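Urnside Workshop Forum > Materials and Finishes > Grip texture on molded parts, how deep is deep enough?

stimar_dave
Posts: 361
I am reworking the handle for a small hand pump housing in glass-filled nylon. The current part is smooth and customers complain that it slips with gloves on. I want to add a diamond knurl to the mold. The shop is quoting two depths and the deeper one needs more draft. Has anyone compared shallow and deep knurls on a part that gets oily?

kestrel_mold
Posts: 610
Go shallow. Deep knurls hold grit and you can't wipe them clean. They also drag when the part comes out of the tool, and the peaks scuff. You end up with a shiny line on one side of the handle.

Danilo Mangubat
Posts: 50
I disagree on the depth. Shallow knurls fill with oil and then behave like a smooth surface. The scuffing is a draft problem. Put the texture in side actions, so it pulls away square to the surface, and the drag goes away.

kestrel_mold
Side actions on a pump handle? That doubles the tool cost for a part that sells for very little.

Danilo Mangubat
It doesn't double it. We added two slides to a Kidis housing in December and the quote went up by less than a quarter. Cycle time didn't change.

stimar_dave
Slides are possible, but I would rather keep the parting line where it is. What about limiting the texture to a band and leaving the rest smooth?

Alcides Paiva
A band works if it sits where the fingers close. Pitch matters more than depth in my experience. A coarse pitch feels sharp bare-handed and a fine one disappears under a glove. Ask the shop for a plaque with several pitches before you commit — it costs far less than recutting steel.

Keep the edges of the band away from the parting line too. Flash on a textured edge is miserable to trim.

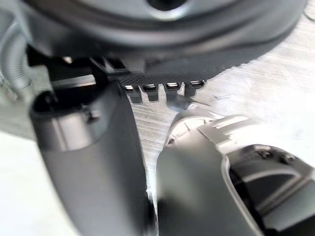
Fine crosshatch strip under a smooth shell, small tabs projecting below it.

kestrel_mold
That is finer than I would use for oily gloves.

Alcides Paiva
Agreed, for gloves. I would go coarser on a pump.

stimar_dave
Will ask for the plaque. Does anyone specify a radius on the knurl peaks, or do you leave it to the etcher?

Danilo Mangubat
Specify it if the knurl is cut. If it is etched you get what the process gives you, so judge it from the sample.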